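Parnum kit brings two-finger gripping to the benchtop

Zurkero has begun taking orders for Parnum, a bench-mounted gripper kit aimed at small laboratories, colleges and light assembly shops that want a robot to pick up ordinary objects of mixed shape. The kit consists of a two-finger gripper, a small camera that sits at the wrist, a second camera for the head position, and control software supplied by Prateck. The arm is sold separately.

Deliveries are due to start in March. Zurkero says the gripper will fit most light arms with a standard flange, and a list of tested models will be sent out with each quotation.

"We were asked for something that could be bolted on in a morning," said Corrado Tedesco, product manager at Zurkero. "Customers already had the arm. They were losing weeks on the hand and the cameras."

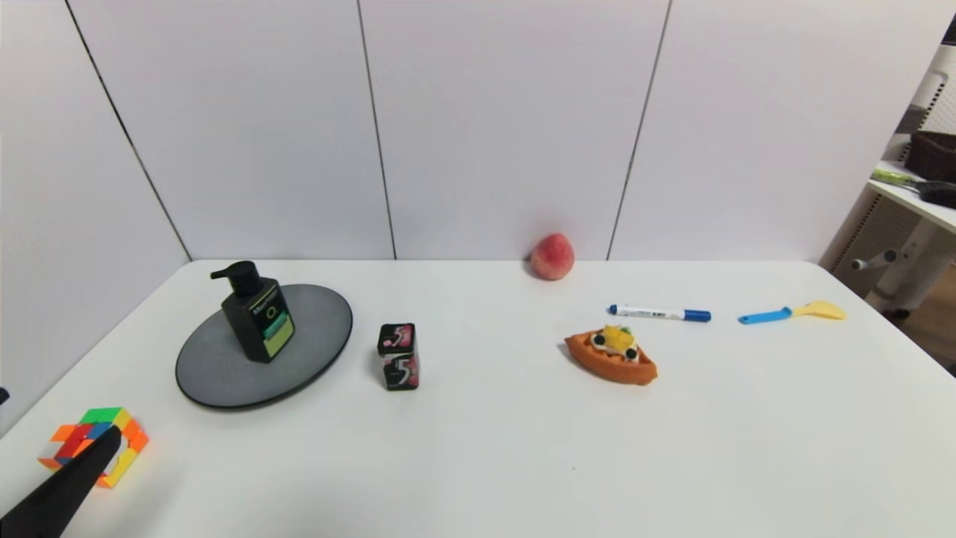
Zurkero's standard acceptance routine is a tabletop picking exercise, and the company repeats it each time the finger design or the control software is changed. The items are of the sort found in any office or kitchen drawer, with toys making up part of the set. A peach, a marker pen with a blue cap and a pump bottle standing on a dark grey tray call for three quite different grasps, and the software has to choose an approach for each from the camera views alone. No fixtures or locating pins are used, and the operator may put the items down in any order and at any angle.

The fingers are long and tapered, with a slot let into the inner face of each. Tedesco said the slot saves weight and gives the finger a small amount of bend under load, so that it settles against a curved surface before full force is applied. Closing force is set in software and can be limited for each item. The pair opens wide enough for most hand-sized objects, although Zurkero advises against using it on anything heavier than 2 kg.

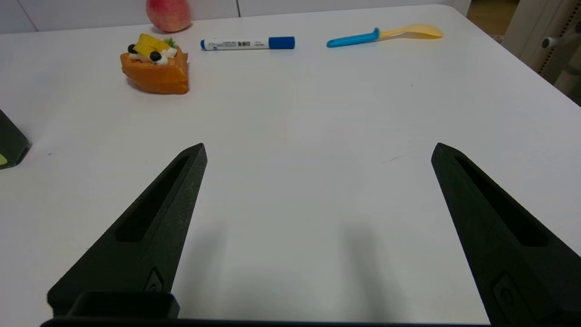

Wrist camera view with the fingers open. Marker, spoon and toy cake slice lie towards the back of the table.

The wrist camera is fixed in relation to the gripper, so both fingertips stay in view throughout the approach. This differs from the first version of the kit, in which the camera was mounted further back on the arm and lost sight of the tips during the last part of the movement. Anas Kettani, who leads the software work at Prateck, said the change did more for reliability than any revision to the code.

"Flat things are the hard ones," Kettani said. "A spoon gives you very little height to work with. If the camera cannot see where the tip meets the table, you are guessing."

Prateck's software runs on an ordinary desktop computer with a separate graphics card. Calibration between the two cameras takes some 13 minutes and has to be repeated if either bracket is moved. An operator can take over by hand at any point, and the corrected movement is stored with the camera record for later training. Records are kept on the local machine unless the customer chooses otherwise.

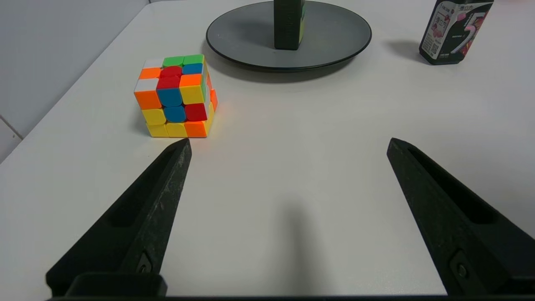
Scrambled cube near the left fingertip, with the round plate behind. Tip position is read from the same view.

Benmoussa, an engineering supplier that will handle sales and servicing, has had an early unit on its own bench. Begoñe Miranda, the company's technical manager, said fitting was straightforward but that the cable run needed attention. On arms with a hollow wrist the camera lead can be taken through the centre. On others it has to be clipped along the outside, with enough slack for full rotation, and the clips supplied were too stiff for the purpose. Zurkero has since changed them.

Miranda also raised the matter of lighting. Glossy packaging under strong overhead lamps produced poor depth estimates on the early unit, and Benmoussa now recommends diffuse light for customers who expect to handle printed cartons or film-wrapped goods. Matt work surfaces gave no trouble.

Small boxes remain a test in their own right. A light carton can tip when a finger meets it low down, and the software must then decide whether to carry on with the grasp or back off and start again. The current release re-plans from the wrist view once the item has moved by more than a set distance. The default is 22 mm, which Kettani described as cautious. Users can lower it, at the cost of more frequent pauses.

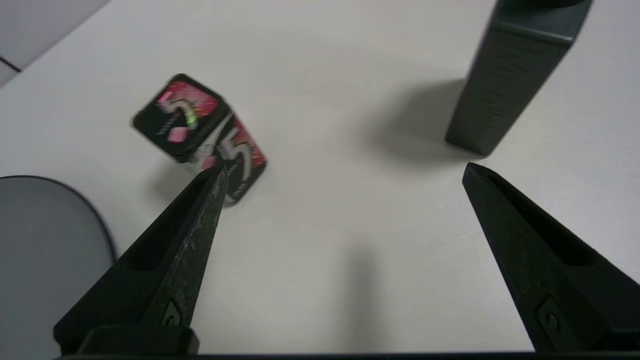 Supply and support

Parnum is offered in two forms. The basic kit contains the gripper, both cameras, brackets, cables and a one-year software licence. The workshop kit adds a spare pair of fingers, a carrying case and a day of training at the customer's site. Prices are given on application and depend on the arm to be used.

Fingers are treated as a wearing part. They are held by screws and can be changed without removing the gripper from the arm, after which only the fingertip position has to be checked again — a full calibration is not needed. Scuffing of the surface is normal and does not affect the warranty, according to Tharindu Khan, who runs customer support at Zurkero. Fingers that have bent or split should be returned.

Existing owners of the first version can have the wrist bracket replaced through Benmoussa. The offer is open for 30 days from the date of the notice sent to each registered customer, and the old bracket must be handed back. The new software release will run on the older bracket, but without the re-planning function.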